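Drusiscombe Tool Library: Questions We Get a Lot

Do I have to be a member to borrow?
Yes. Membership runs a year and starts the day you sign up, whatever your neighbor told you.

How long can I keep things?
Two weeks. You can renew once, by phone or at the counter, if no one else is waiting. The tile saw always has someone waiting.

How many items can I take?
4 at a time. A drill and its bits count as one item. A drill and your brother-in-law's drill count as two.

What do you have?
Over 500 items, mostly hand tools, plus ladders, sanders and a post-hole digger that has humbled better people than you.

What if I break something?
Bring it back and say so. Ordinary wear is on us. Vaughan Katene fixes most things at his bench, and he can tell a worn-out motor from one that went swimming.

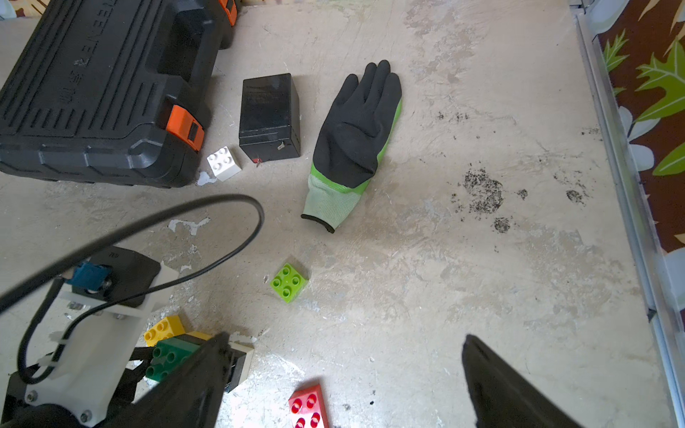 Can I donate tools?
Please do, if they work. We can't take chainsaws, gas cans or paint. One half-empty can of deck stain looks lonely, and by March it has friends.

Where do I park?
Behind the building, off Yimer Street. The spaces in front belong to the dentist, who checks.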